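Galería: cajas de metacrilato con cerradura

Tiria lleva trece años montando pequeños muebles y expositores para comercios, bibliotecas y centros culturales. En esta página reunimos material sobre las cajas transparentes con llave, que sirven de buzón de sugerencias, de urna para sorteos o de vitrina baja para piezas que no conviene dejar al alcance de la mano.

Las cajas se piden por medida. Las más solicitadas caben en un mostrador corriente y dejan sitio para un cuaderno y un bolígrafo. El modelo Presex lleva la abertura en la tapa; el modelo Zarei es cerrado por arriba y se usa casi siempre como vitrina. Los dos admiten cerradura de llave.

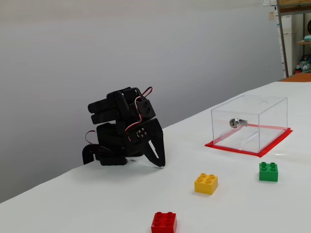 ¿Con qué se limpia el metacrilato sin rayarlo?

Con agua tibia, unas gotas de jabón neutro y un paño de microfibra limpio. El alcohol y los limpiacristales con amoniaco lo vuelven mate y pueden abrir grietas finas en los cantos. Si hay polvo, primero se retira con agua y después se pasa el paño sin apretar.

Caja transparente con tapa abisagrada y orificio circular arriba. La cerradura es cilíndrica, plateada y va en el frente. Está colocada sobre una base roja cuadrada, algo mayor que la caja.

Sobre las bases: las servimos en rojo, gris y verde oscuro. Protegen el canto inferior y evitan que la caja se deslice en mesas lisas. En una mesa blanca el rojo se distingue bien desde lejos, y por eso lo piden mucho para sorteos.

Sobre las llaves: cada caja sale con dos copias iguales. El número va grabado en la propia llave y conviene apuntarlo el primer día. Para reponer una copia basta con enviarnos ese número; el pedido tarda una semana. Si se han perdido las dos y no se conserva el número, hay que cambiar el bombín.

Sobre la capacidad: en la Presex mediana entran 200 papeletas dobladas una vez. Para actos grandes existe una versión alta, pensada para 1.000. La abertura puede ser redonda o en ranura. La redonda admite papeletas enrolladas y fichas; la ranura va mejor con sobres y tarjetas.

Sobre el transporte: las cajas viajan con la tapa cerrada y una lámina de espuma por dentro. La película protectora de las caras se retira en destino, empezando por una esquina. Conviene no dejarla puesta al sol, porque el adhesivo se endurece y cuesta quitarlo.

El catálogo de Fleltau, con las medidas de todos los modelos y los recambios de bisagras, puede consultarse en nuestro taller los miércoles por la mañana. La caja Presex mediana figura con la referencia 1903.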